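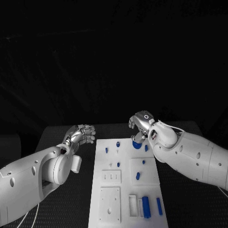
1. Where we are with the examples

I took the minutes again, so blame me for typos. Reshma Fourie opened by saying Nkosi wants 25 clean examples of the board task before they retrain. We have 17! I thought we had more, but Reshma had already pulled out the ones where the arms went idle too long (fair enough).

2. Labels

Long chat, this one. Basalel calls every blue piece a "peg" and Furno has separate names for the disc, the cylinder and the rod, so the two sets don't match.

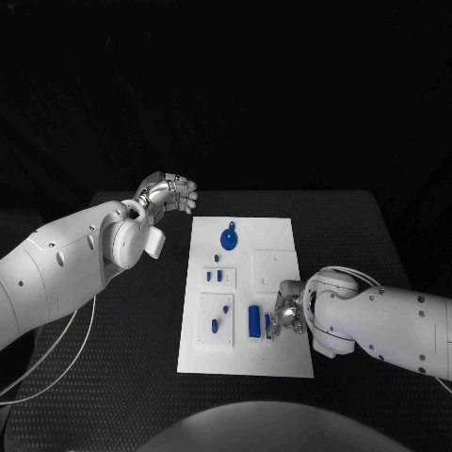
We settled on Furno's names – they're longer to type but the learner gets less mixed up. I'll redo the old labels myself before the April drop. Reshma also asked us to mark the start of a grasp at first contact, and to leave the hovering in as its own step. I like that a lot.

3. Starting layouts

We keep starting from the same few layouts and the policy is getting lazy. Flesus will send over a list of 9 new ones and I'll print it for the bench.

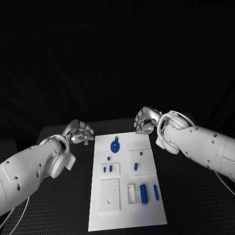
Both hands over the far edge of the board, touching nothing.

4. Next time

Same room, 2:30. Bring your drive.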